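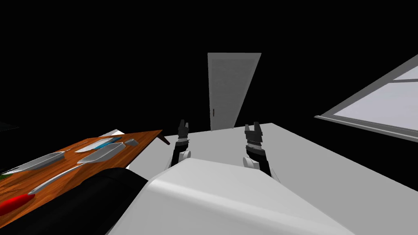
*Both arms raised in the simulated house, with the knife and trays on the table to the left.*

## What an open day should show 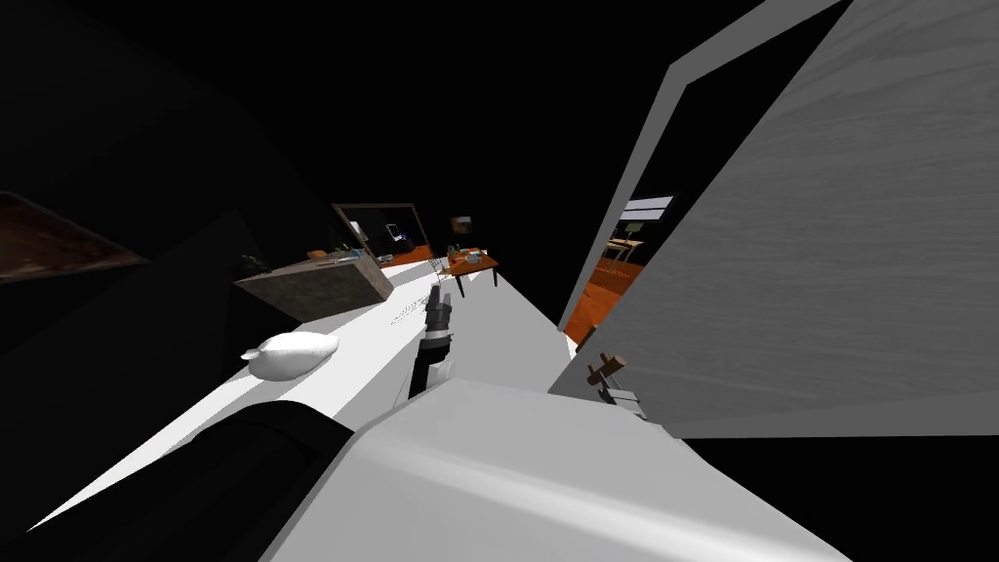 **By Tymofii Bondarchuk** | Opinion | Thursday, September 21, 2023

I went to the Skeder open day in Plunine expecting a robot in a kitchen. What I got was a chair, a big screen and a robot in a house drawn by a computer. I think more companies should do it this way.

The house is a rough place. The ceiling is black. One room has a bright orange floor, and there is a potted plant on the kitchen island. The robot has two arms and a white shell, and the view shows a good deal of its own body.

Bohdana Bilyk ran the session. She told us the team had logged 2944 attempts at household jobs in simulation, and she put the failures up first. There were 36 of us in the room and I heard a few people grumble. They had come to see a machine clear a table.

I understand that. A real arm picking up a real cup is easy to follow, and you don't have to trust anyone's software. But I have sat through that kind of show at Koval, and we saw one table, one cup and one good run. I learned very little from it.

Bilyk took questions for 29 minutes. Someone asked if a door in simulation pulls like a door at home. She said no, and that the hinges were the part she trusted least. That answer was worth the trip.

My complaint is the price. Skeder should not charge 900 for a school group to sit in on the same session.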